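Setting up a paper-covered tabletop for sorting small parts into a box

Svenja Kofler

Level: beginner. Time: 30 minutes, plus a trial run.

This page covers the table surface, the box and the position of the small pieces. It is the layout we use at Retosau for dice, blocks and other items small enough to hold between two fingers. Wiring and software are on separate pages.

What you need

A table that does not rock
One large sheet of plain white paper, heavy enough to lie flat
Low-tack tape
One cardboard box with flaps, open at the top
The pieces to be sorted
A pencil and a ruler

1. Clear and wipe the table

Remove everything, including coasters and cable clips. Wipe the surface and let it dry fully before the paper goes down. Damp spots cause the sheet to buckle.

2. Lay the paper

Unroll the sheet with the curl facing down and leave it under a few books for an hour. Line up the long edge with the front of the table. Tape the corners first, then the middle of each side. Keep the tape flat. A raised edge will catch a die and tip it.

Paper of 800 mm width is enough for one box and one working area. If you join two sheets, put the seam under the box. 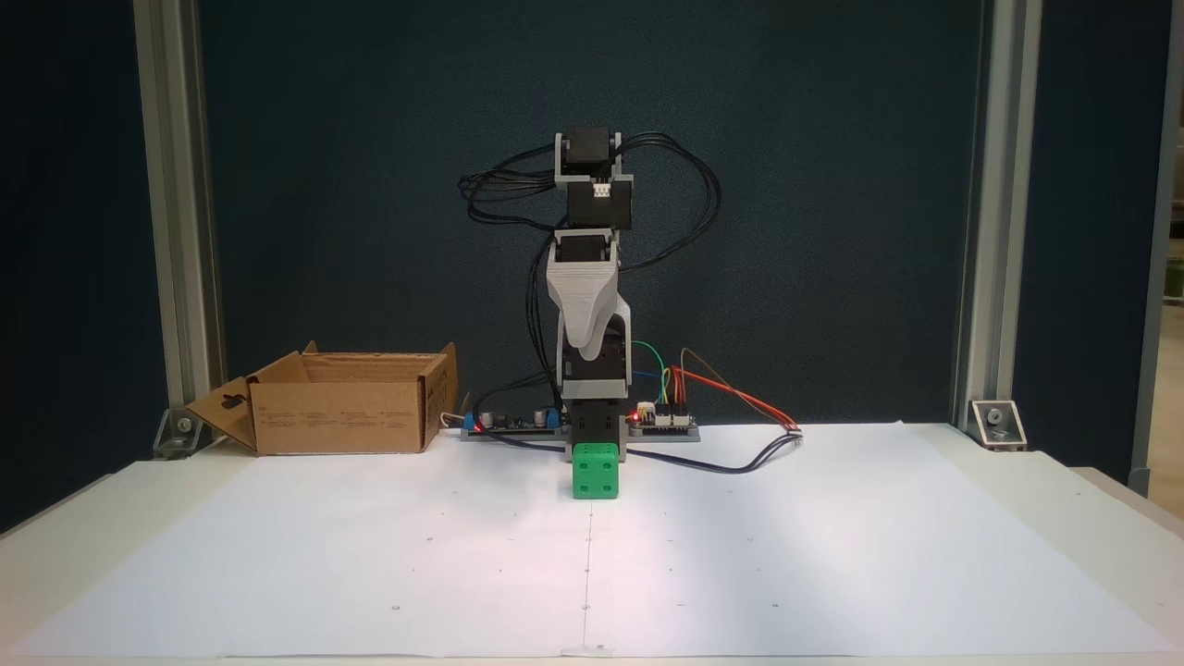
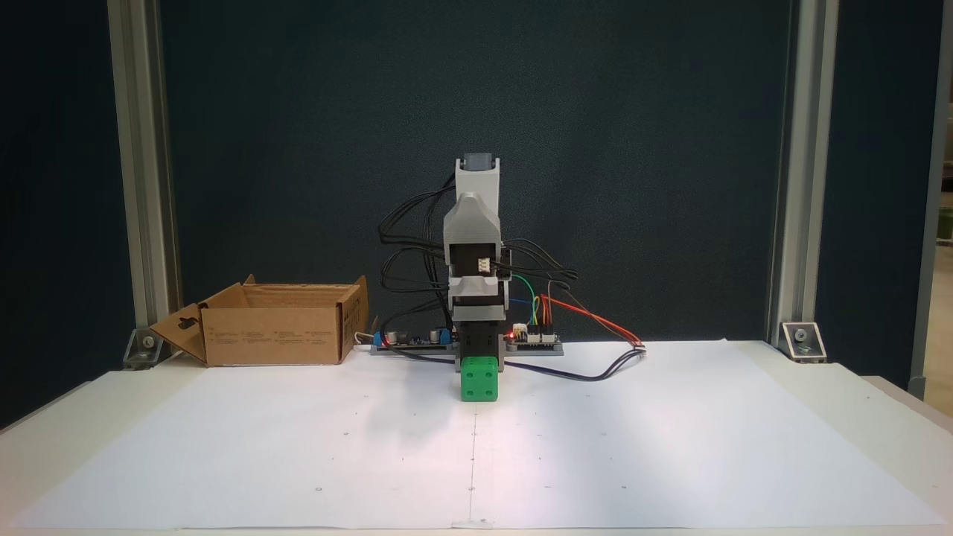
Box placement is the next decision, and it sets the limits for everything else on the sheet. Choose one side and keep to it for the whole session. In the second picture the box is at the left edge of the paper, with the front flap folded outward and down toward the table, so the opening is clear from the front. Crease the flap firmly along its fold line before you start. If it springs back, run a strip of tape from the flap to the tabletop. A rear flap can stay up as a backstop.

3. Mark the working area

Draw a light pencil rectangle in front of the base. Pieces start inside this rectangle and nowhere else. Leave a gap of 9 cm between the rectangle and the nearest side of the box. With less than that, the flap gets bumped during the move.

4. Route the loose leads

Any lead that crosses the paper should leave on the side away from the box. Tape it down at two points. Leave slack before the first tape point so that nothing pulls tight at full height.

5. Place the first piece

Start with a single cube. Set it square to the front edge of the sheet, one face toward you. Light-colored pieces are hard to pick out against white paper, so use a strong color for the first run. Add a second piece only after the first has gone into the box 7 times in a row without a miss.

6. Check the sheet

After each session look for pencil smears, lifted tape and dents. Replace the sheet when the rectangle can no longer be read. Ours lasts about a week.

Common problems

Cube slides when touched: the paper is too glossy. Change to uncoated stock.
Box drifts: put a flat weight in the bottom, under a piece of card.
Pieces land on the flap: move the box closer to the rectangle in 1 cm steps, but keep the minimum gap from step 3.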